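Zestis Clemency Tracker, one session of use
Review by Melur Mangundap

I bought a subscription to Zestis in June, when our state legislature started to fight over the governor's power to pardon. I write a small newsletter on state politics and I needed one place to follow petitions, board hearings and signed orders.
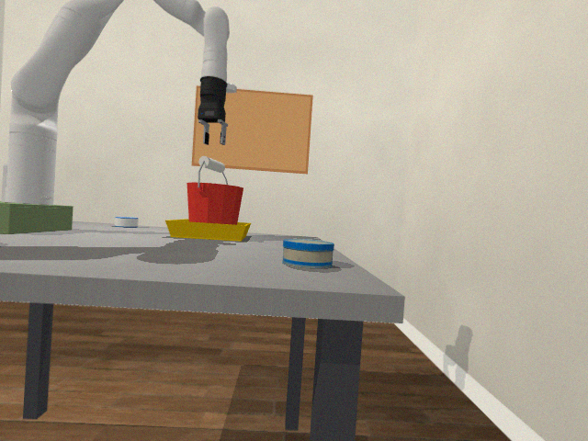 Before this I used Berkenex, which is cheaper but only sends you the press releases. A press release tells you who received mercy. It does not tell you who asked and waited. Zestis keeps the whole docket, and when I first logged in it showed 597 open petitions for my state, with the filing date of each one. Two of them were withdrawn the same evening, and the number went down to 595 without me reloading the page. I liked this very much.

The search is good but strict. If you write "commuted" you will not find "commutation", so you must try both. You can filter by county, by type of offense and by the vote of the board. The filter for the vote is the one I use most. In the last session the governor signed 215 orders, and with this filter I could see in a few minutes which of them went against the advice of the board. By hand it took me a full weekend last year, and I made mistakes.

The alerts are the weak part. They come by email, and on Wednesday I got the notice of a hearing at 4 p.m. for a hearing that started at 2. I wrote to support and received a polite answer from Eugénie Pichon, who explained that the board publishes its changes late and Zestis reads the calendar 3 times a day. Fine, but the sales page says "live alerts". I would like it to say the truth.

The bill tracking is also thin. You see the number of the bill, the sponsor and the committee, and then nothing on amendments. For the bill that would force the governor to give written reasons, I had to go back to the website of the legislature – slow as always – and compare the versions myself. Talpur does this part much better, with old and new text side by side, but it has no petitions at all. I tried Flistska also for one week and I cannot recommend it, the data was a month old.

Export works to a spreadsheet. Names with accents arrive broken, and I have to repair them before I publish anything.

I will keep Zestis until the end of the session. If you report on pardons, or you work for a legal aid office, the docket alone is worth the price. If you only follow bills, take Talpur.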